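# バンドが再結成ライブを中止した場合、ファンクラブ先行のチケットってどうなりますか？

**投稿：みずたま茶漬け**

はじめて書き込みます。長くなりそうなので先に謝っておきます！

Mirkow というバンドが好きで、もうずっと追いかけてます（解散前は地元のライブハウスで2回だけ観られました）。で、この夏に Netundale のホールで一夜限りの再結成をやると発表があって、そりゃもう飛び上がって、ファンクラブの先行で申し込んで、無事に当選したんです。8月の公演です。

ところが先週、ベースの人が「自分はこの件について何も聞いていない」とSNSに書いて、そこから雲行きがあやしくなりました。ボーカルの Parveen Bangash さんのほうは「準備は進んでいる」としか言わないし、公式サイトは「出演者に関するお知らせを近日中に掲載します」のまま止まってます。近日中っていつ……。

それで知りたいのは、

- メンバーが欠けたまま開催になったら、払い戻しの対象になるのか
- 延期の場合、いまのチケットはそのまま使えるのか
- 先行で払ったシステム手数料と発券手数料は戻ってくるのか

の三つです。手数料は合わせて1,712円でした。金額としては大したことないと言われそうですが、遠征組なので宿も取っていて、地味に痛いんですよね。

チケットはもうコンビニで紙に発券しちゃいました。席は16列目です。記念にきれいに取っておきたくて、半券のところも折らないようにクリアファイルに挟んであります。

ちなみに過去に中止になった公演の払い戻しは一度も経験がなくて、どこに何を送ればいいのかもさっぱりです。わかる方、ざっくりでいいので教えてください。あと、正直な気持ちを言うと、払い戻しの話なんてしないで済むのがいちばんうれしいです。四人そろってあの曲のイントロが鳴るのを聴きたいだけなんです。

---

**投稿：北口改札のオルガン弾き**

こんにちは。同じ公演の先行に落ちた者です（うらやましい！）。

以前、別のバンドのツアーで払い戻しを二度やったことがあるので、その経験で書きますね。主催者によって細かいところは変わるので、最後は必ず公式の案内を見てください。

まず「メンバーが欠けたまま開催」の件。これはけっこう厳しいです。チケットの裏とか申し込みページの注意事項に「出演者の変更による払い戻しはいたしません」という一文が入っていることが多くて、私が持っている昔のチケットも見返したら全部入ってました。フェスなんかだとほぼ間違いなくこのパターンです。

ただ、再結成ライブは「あの人たちがそろう」ことが売りなわけで、主催者が特別に払い戻しを受け付けることもあります。私が経験した二度のうち片方がそれで、ギターの人が体調不良で降りることになったとき、希望者だけ期間を決めて返金、という形でした。受付期間がびっくりするほど短くて、たしか二週間もなかったはず。メールを迷惑フォルダに入れていた友人は見事に間に合いませんでした。なので、ファンクラブからのメールが届く設定になっているかは今日のうちに見ておいてください。

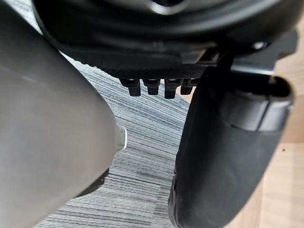

コンビニで発券済みの紙のチケットは、払い戻しのときに現物が必要ですか？

必要です。発券したのと同じ系列のコンビニのレジに現物を持っていって現金で受け取る形か、封筒に入れて指定の窓口に送って口座に振り込んでもらう形か、どちらかになることが多いです。

レジで返してもらう場合は、発券した店舗でしか受け付けないこともあります。遠征先で発券した人はここでつまずくんですよね。みずたま茶漬けさんがもし地元で発券していたら、そこは気にしなくて大丈夫だと思います。

郵送になったら、簡易書留など記録が残る方法で送るよう案内に書いてあるはずです。送料が自己負担かどうかもまちまちでした。私のときは片方が自己負担、もう片方があとから切手で返ってきました。切手って。

送る前に、表も裏もコピーを取っておくといいです。公演名、席番、それから細かい数字の並んだ管理番号まで読めるように。私は一度目はこれをやらずに出してしまって、振り込みが来るまでずっとそわそわしてました。

それと半券を切り離さずに持っているのは大正解です！切ってあると「入場済み」と見なされて受け付けてもらえない場合があるので、そのままクリアファイルで寝かせておいてください。

延期の場合は、だいたい「お手持ちのチケットは振替公演でそのまま有効」です。日程が合わない人だけ払い戻し、という流れ。16列目の席もそのまま引き継がれることが多いですが、会場が変わると席番の読み替えがあったりします。前に一度、延期後の会場が一回り小さくなって、席が全部抽選し直しになったことがありました。あれはちょっと荒れました。

手数料は、中止なら戻ることもあるし戻らないこともある、としか言えません。発券手数料まで返してくれたところもあれば、券面の金額だけのところもありました。案内に「払い戻し対象金額」という項目があるはずなので、そこを見てください。

宿は、いつから取り消し料がかかるかだけ先に調べておくのをおすすめします。発表を待っているあいだにその日を過ぎちゃうのがいちばん悔しいので。

---

**投稿：raku_raku_drums**

出演者変更は無理。中止なら戻る。延期はそのまま使える。以上。

てかベースの人、前の解散のときも同じこと言ってたよね。結局出ると思うけど。

---

**投稿：Domasholm の冬**

上の方がとても詳しく書いてくださっているので、付け足しだけ。

私は昔、小さいホールでもぎりの仕事をしていました。中止が決まった公演の問い合わせでいちばん困ったのは「チケットをなくした」という方でした。紙のチケットは再発行できないことがほとんどなので、とにかく現物をなくさないこと。感熱紙のタイプだと、車の中や窓際に置いておくと印字が消えたり真っ黒になったりします。クリアファイルに入れたうえで、引き出しのような暗いところにしまってください。あと、上からテープを貼るのもだめです。糊で字が薄くなります。

それから、問い合わせ先はチケットの券面に印刷してある電話番号が正解です。会場に電話しても、たいてい「主催者におたずねください」で終わってしまいます（私もそう答える係でした、すみません……）。今回の主催は Rutkowska という事務所だったと思いますが、券面で確かめてくださいね。

再結成が流れたときの気持ちはよくわかります。私も一度、楽しみにしていた追悼公演が発表だけで終わってしまって、そのあとしばらくアルバムを聴けませんでした。今は普通に聴いてます。三枚目のB面がいちばん好きです。

---

**投稿：みずたま茶漬け（質問した人）**

わーっ、みなさんありがとうございます！

さっそく券面を見たら、裏にしっかり「出演者の変更による払い戻しは行いません」って書いてありました。字が小さい！！ 主催は Rutkowska で合ってました。

発券は家の近くの店なので、そこは大丈夫そうです。メールの設定を見たら、ファンクラブのお知らせが全部「プロモーション」のところに入っていたので直しました。危なかった。チケットは窓際の棚に立てかけてあったので、いまタンスの引き出しに移しました。コピーも明日取ってきます。

宿は公演の前の週までなら無料で取り消せるみたいなので、それまでに発表があるのを祈ります。

raku_raku_drums さんの「結局出ると思う」、けっこう心の支えにしてます。また動きがあったらここに書きますね。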